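Golow level pack for Skemstead

Golow is a free set of 39 extra levels for the puzzle platformer Skemstead. It needs version 2 of the game or later. Older versions load the menu but crash on the first door. 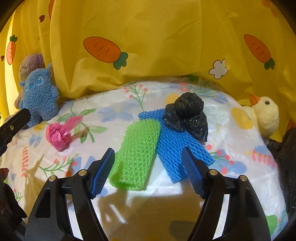 Install

Unzip the pack into the levels folder and restart the game. Golow shows up under Custom. Saves go in their own slot, so your main progress is left alone.

Contents

The levels use 167 room files and 86 sound clips. The Sibiya chapter is the hardest – play it last. Its rooms have no checkpoints, and the timer keeps running while the map is open.
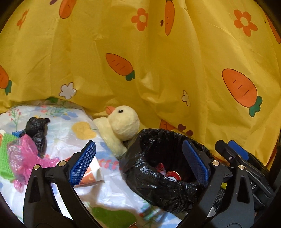 Controller support is the same as in the base game. Key bindings are read from your existing settings file.

Known problems

The lift in Kemstead Yard can stick if you jump off early. Reload the room to reset it.
Subtitles are missing in the last chapter.

License

Levels may be shared and edited with credit. The sound clips may not be sold separately.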